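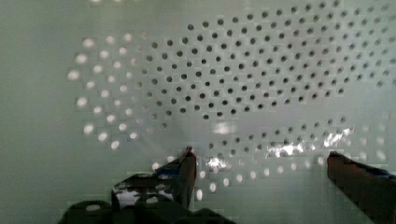

6/2/24

Sorting day on the play kitchen set. Bench cleared and wiped first, then everything out of the Plumley crate and onto the white table so I could see what we have before the loan box goes back to Clornmont.

Colander first, as it was the one piece flagged on the return slip ("holes blocked"). Held it up and went over the perforations. Return slip probably means the play dough from the May loan. I ran a soft brush over the inside and the outside anyway, warm water, one drop of soap, then left it on a towel. Do not use the wire brush on this plastic. The old one at Riis got scratched that way and the scratches hold dirt worse than the holes do.

Note on drying: shake it out over the sink, then stand it on end against the rack. Laid flat it keeps a ring of water under the rim.

After that the rest of the set went back out on the table, no particular order.
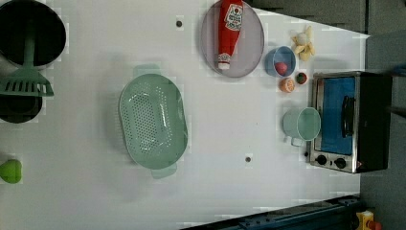 Play kitchen set on the sorting table, colander at center left.

Things to settle before packing:

- Black pot: slotted spatula is living in it for now. It is too long to close the lid of the crate when it stands up, so it needs to go in flat along the side.
- Mint pieces: colander and mug are close enough in color to store together. The spatula looks greener to me next to them. Leave it with the pots.
- Ketchup bottle: check the cap is on tight. Label still on, leave it alone, don't soak.
- Banana: peel segments open. Close it up before it goes in the bag or the segments bend.
- Orange half: goes in the cut food bag. Look for the other half in the Riis crate, I think they got mixed at the last changeover.
- Light blue bowl and the lavender-gray plate: nest the bowl on the plate, cloth between.

Weighed the crate empty, 1,610 g. With the tableware in it came out 800 g heavier, food bags not included. The Drurno shelf is marked for up to 4,000 g per bay, so the whole set can go in one bay with no need to split it again. Last time it was split and the pots ended up two rooms away from the plates -- took most of a morning to put right.

Labels: used the small white ones, roll of 50, new roll opened today. Wrote the crate name on the short end only. The long side faces the wall on the Drurno shelf and can't be read there.

Still to do:

- second rinse on the colander, check it against the window when dry
- small food in two bags, whole pieces and cut pieces
- update the list inside the crate lid, the current one still has the old kettle on it
- ask Clornmont if they want the towel back

Brush is back in the left drawer. Out of dish soap after this, bottle is in the recycling.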